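Bench notebook, September - handheld repairs, continued

Picking up where I left off with the Plamusis handheld, the one that kept shutting itself off in the middle of a game. I was so sure it was the power switch! Cleaned it twice, wiggled it a hundred different ways, same thing every time. Then I finally put the meter on the battery while a game was loading and watched the voltage drop like a stone. So, new battery. The old one was rated 2000 mAh and the replacement from Flendano says 3000, which I don't believe for a second, but it fits the bay without any sanding and I'll take that. 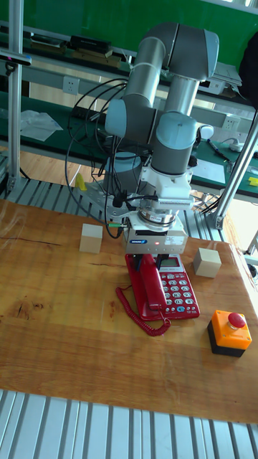
Ran it on the new battery with the brightness all the way up and got over 17 hours of sleep time plus a decent stretch of play before the light went orange. I still want to do a proper run with the sound on (headphones don't count, I learned that last time).

The shoulder buttons are another story. The left one only clicks if you press it right at the corner. I blew some contact cleaner in there and it got better, then worse, then better again, so I'm guessing the little switch underneath is worn out. If anybody has a spare from a dead board, leave it in my drawer please - I'd rather not pay shipping on one tiny part.
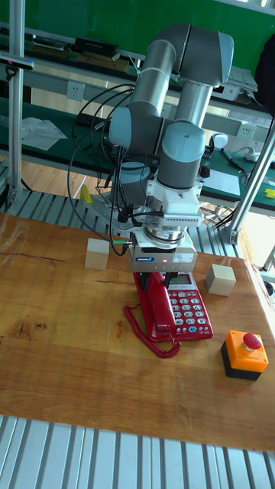
Screens

Tried the Nishimura replacement panel on the second unit. Colors are great, blacks are a bit gray, and the ribbon is maybe a hair too short, so you have to seat it before you set the panel down. Don't do it the other way around like I did. Error 1638 came up on first boot and I nearly threw the whole thing across the room, but reseating the ribbon cleared it and it hasn't come back.

The Finereck shell is still a no from me. Nice plastic, lovely color, and the screw posts don't line up on the hinge side at all. I'm going to clean up the original shell and live with the scratches.
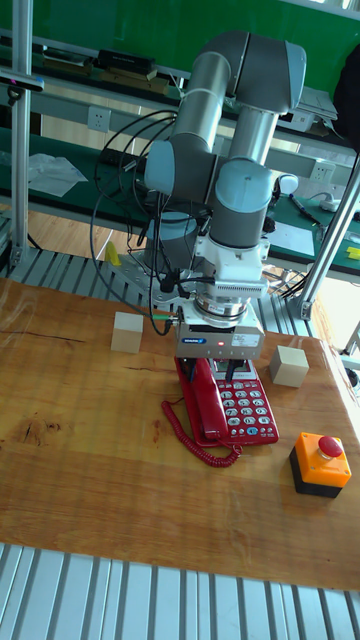

Arm and red desk phone, wooden tabletop

Still to do: left shoulder switch, long battery run with sound, and find the missing hinge cap. It was in the blue tray before lunch, I swear.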